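Ticket 233 - right gripper drops out during sweep task
Site: Candberg
Station: Guruva, bench 2
Status: open, workaround in place

Reported problem
Right hand-held gripper stops reporting jaw width partway through an episode. Jaws still move by hand, but the logged value freezes at the last good reading. Left gripper unaffected. The recorder raises no alarm, so the fault only shows up on replay. First noticed in August, after the Irolel update.

Frequency
9 of 70 episodes on the brush and dustpan task. None on the pick and place tasks run on the same station.

Checks so far
- Swapped the left and right cables at the hub. Fault stayed with the right gripper.
- Rolled Irolel back one version. No change.
- Replaced the right gripper cable. No change over a short run.
- Read the jaw encoder directly with the recorder off. Dropouts still present, so the recorder is ruled out.

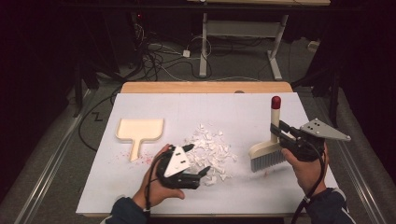
Sweep task setup, brush held in the right gripper.

The dropout lines up with the brush being clamped hard and twisted. With the jaws closed on nothing, the reading stays clean. Squeezing the handle and rolling the wrist outward brings the fault back within a few tries. Suspect the encoder connector inside the gripper body is losing contact when the housing flexes.

Workaround
Stop after each episode and compare the right jaw trace against the left. Discard any episode with a flat trace while the jaws are moving. Do not patch the gap by interpolation - the training side at Arsenault has asked for raw values only.

Next step
Open the right gripper, reseat the connector, add strain relief. Rerun the full set before closing.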